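October 2026

Up before six because the radiator in the back bedroom was knocking again. Bled it, got a cup of brown water and a lot of hissing, and it went quiet. Made oatmeal. Raining, but not hard.

Drove to Dridham after breakfast to look through the last of Aunt Nasrin's papers. I should write her full name at least once in this book, Nasrin Kermani, as whoever reads it later may not know which aunt. The lawyer wants the house cleared before the end of the month. I had been putting off the hall closet and it was as bad as I expected. Three shopping bags of church bulletins, gas bills back to when Grandpa was paying them, and under those the recipe tins.

There are 4 tins. Two are the bread ones. She baked for the Skurkwood market for years and wrote down every batch, with the weather and what the flour did. "Damp, slow, added a handful." "Too much salt, sold anyway." I sat on the floor and read for over an hour and got nothing done. The rye is in there, the one I have tried to get out of my mother for years. It has cold coffee in it. I had guessed molasses. 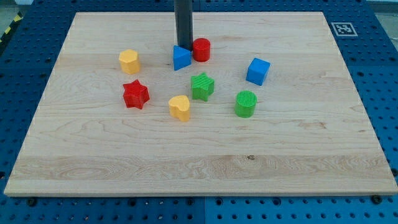

Kaan called at lunch to ask if I wanted his truck on Saturday. I said yes. He also wants the piano looked at before anyone lifts it, and he is right, the back leg has been loose as long as I can remember. He thinks Donati will come out and give a price for moving it. I said I would call them and then forgot, so that goes on tomorrow's list.

Loaded the car with the tins, the good scale, the blue mixing bowl and the coats for the thrift store. The odometer on the old bread van in the garage still says 3448, which was wrong even when she drove it. It quit counting one summer and she never had it fixed. The tires are flat and there are mice in the seat. Someone from Plorier is supposed to tow it in the next week or so. They offered $100 and I took it.

Got home at dusk. Started the rye after supper, half a batch. The card says to let the sponge stand until it "looks awake," and gives no time. I gave it two hours by the stove. The dough was stickier than I like, but I left it alone and did not add flour, going by her notes on wet days. Baked it on the lowest rack. I took it out 15 minutes early as the top was getting dark.

Have not cut it yet. The card says wait until morning, underlined twice. The kitchen smells the way hers did in July when we were kids and had to sleep on the porch from the heat.

Mom called late. I told her about the coffee and she was silent for a bit and then said of course she knew that. I don't believe her.

To do: Donati, boxes, light bulb for the stairs, mail the form to the lawyer. Bed at eleven.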